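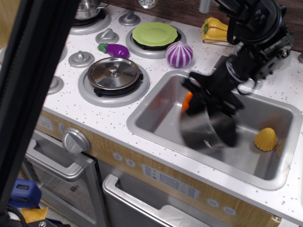

4 min read

Kneath closed its upper lift last weekend and I was there for it, in a rain jacket, with skis I hadn't waxed since March. I know, I know. Most of you have put the gear in the garage and gotten the bikes out. But the snow up high has hung on better than anyone I ride the lift with expected, and I can't be the person who stays home when there's still a strip of white to slide down.

So, conditions first, since that's what you write to me about. The stake at the top was reading 50 inches when I went by it in the morning. Down at the base it's mud and gravel and one sad brown ramp that the crew kept pushing together with a snowcat so we could get to the parking lot without walking. The top third skied beautifully until late morning (real corn snow, the kind that makes you feel like a much better skier than you are!) and then it turned to mashed potatoes in what felt like ten minutes. I did six laps, fell over once on something completely flat, and went in for fries.

Tikimham is the only one around here still planning to spin a chair. They're running the Hosteck lift and nothing else, mornings only, and they've said they'll keep going as long as they can keep the load ramp covered. The Ondance side is done. I skied over to the rope to have a look and there are rocks the size of washing machines sticking out of the runout, so please don't duck it. Patrol is down to a skeleton crew and they would very much like to go home at lunch.

If you want to go, a late-season day ticket at Tikimham is $15 with any pass from any other hill, even an expired one, and the person at the window barely glanced at mine. Park in the lower lot. The upper one is torn up for drainage work and I watched two cars get properly stuck in it.

Now, passes for next winter. The combined Tikimham and Kneath pass is $460 if you buy before the spring price goes away, and the midweek version is $129, which I had to read twice. The catch on the midweek one is the holiday blackout, and it's a longer blackout than it used to be. Read the calendar before you pay. I bought the full one, mostly out of fear that I'd get a powder Saturday and have to watch it from my kitchen window.

A few of you asked about the new grooming schedule. I got hold of Aled Hopkin, who runs the cats at Kneath, and he told me they're going to split the night shift next season so the steep stuff gets groomed closer to opening. "It'll be softer at nine and you'll complain about it less," he said, which is fair, I have complained about it a lot. He also said the winch cat is getting rebuilt over the summer and that he'd rather talk about that than about the season. We talked about the winch cat for a long time.

On the water side of things, snowmelt has started for real. The creek below Hosteck was loud and brown when I drove out, and the footbridge trail is closed where the bank has slumped. If you're hiking, go in from the north trailhead and expect to posthole once you're in the trees. I took gaiters and was glad of them. My dog was not given gaiters and has forgiven me.

Quick bit of gear business before I go. Storage wax, please, this week, before you forget. Clean the bases, put it on thick, leave it there, and loosen nothing you don't know how to tighten again. The shop at Kneath will do it for you and hold your skis until fall, but the rack was filling up when I dropped mine off.

I'll send one more of these if Tikimham gets another dusting, and the forecast does have a cold little system in it that might brush the summits. If you ski it before I do, write and tell me how it was.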